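Shop Talk > Walls, Tables and Benches
Thread: Gray panels behind a white tabletop - fill the seam or leave it?

bench_otter wrote:
So I finally have a proper work corner and I'm so happy with it! White tabletop pushed up against light gray wall panels, and after years of working on an old door over two sawhorses it feels like a palace. The panels are Gemness, the matte ones, and the top is a Brudness in plain white. I painted nothing. I just stood there grinning for a while.

My question is the seam. Two panels meet toward the right side and there's a thin dark line running down to the table. I can't decide if I should fill it or leave it be. The other thing is the strip where the wall meets the top, which looks a little brown to me.
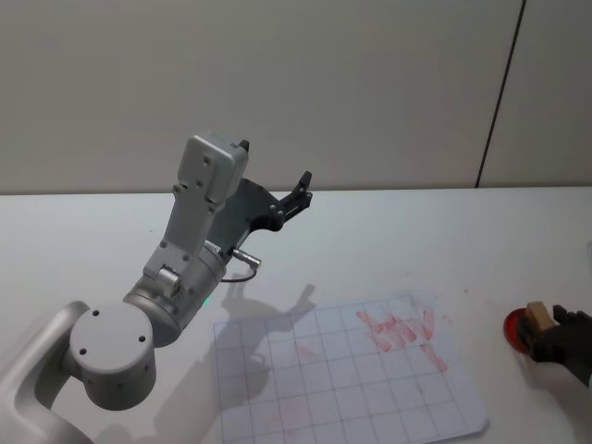

Back of the table, seam over on the right

I have 14 inches of leftover panel if that helps anyone think.

mapledust wrote:
Ooh, I love that gray! Leave the seam. Panels move with the seasons and a filled joint on a matte finish will show up as a shiny stripe the first time the light hits it. I filled mine in November and sanded it all back out before spring.

kettle_and_clamp wrote:
Going to disagree with mapledust. A dark seam on a pale wall is the first thing my eye goes to. Use a color-matched flexible caulk, wipe it with a damp finger, done. It won't be shiny if you buy the matte kind. Mine has been in for 60 weeks and I have to hunt for it.

mapledust wrote:
60 weeks in a heated room, I bet. Mine is a garage.

kettle_and_clamp wrote:
Fair! Yes, heated.

bench_otter wrote:
It's heated here too, so I'm leaning toward caulk now. Or I was, until I went and looked from lower down and got kind of fond of the line. It's straight and thin and makes the wall look like it was planned. Here's a closer one.
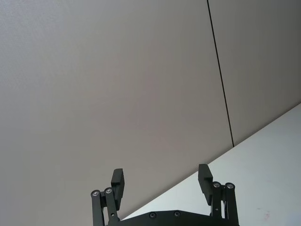

Closer look at the seam and the table edge

The panel to the right of the seam seems a touch darker than the big one. Same batch, as far as I know. Is that the panel or is it the light?

fourth_shim wrote:
Could be either. Hold your leftover piece flat against one panel, then the other, and look at it at the same time of day. If the leftover changes along with the wall, it's your lighting. I spent a whole evening blaming Gemness for what was a lamp with a warm bulb.

Also I really like a white top for small work. You drop a tiny screw and there it is!

pinecone_annex wrote:
Nice setup! I can see a little pinkish mark on the white near the bottom of that second one. Try a damp cloth and dish soap before anything stronger. I went straight to the scrub pad on my Brudness top and now I have a dull patch I look at every single day.

bench_otter wrote:
Good eye, I hadn't noticed it. No idea what it is. Red pencil maybe? Dish soap first, promise.

kettle_and_clamp wrote:
If it's pencil, a white eraser is even gentler.

Illés_fan_11 wrote:
Nobody has touched the strip along the back yet, so I will. I'd put a bead of clear sealant there and skip the trim. Trim on a worktable collects crumbs and sawdust like you wouldn't believe. Illés sells a low one that's supposed to sit tight and I like most of their stuff, but I pulled it off mine after a month.

mapledust wrote:
See, I'd do the trim. Sealant goes gray and gummy if you drag things across it. Bosteck has a flat strip you can pop off to clean behind - I have it on two tables and I'd buy it again tomorrow.

Illés_fan_11 wrote:
Pop off to clean behind, he says, as if any of us do that.

mapledust wrote:
I do it twice a year and I enjoy it very much, thank you.

fourth_shim wrote:
Before you seal or trim anything, check that the tabletop is where you want it. I glued mine in and then decided the whole thing needed to come forward for the cords. Live with it for a few weeks first. Are you planning shelves up there?

bench_otter wrote:
No shelves for now, I like the bare wall too much. OK, so the plan is soap on the mark, the leftover piece on the wall tomorrow morning, and no caulk until I've made up my mind. The Bosteck strip sounds great, does it come in white?

mapledust wrote:
White and a light gray. Get the gray!

kettle_and_clamp wrote:
White.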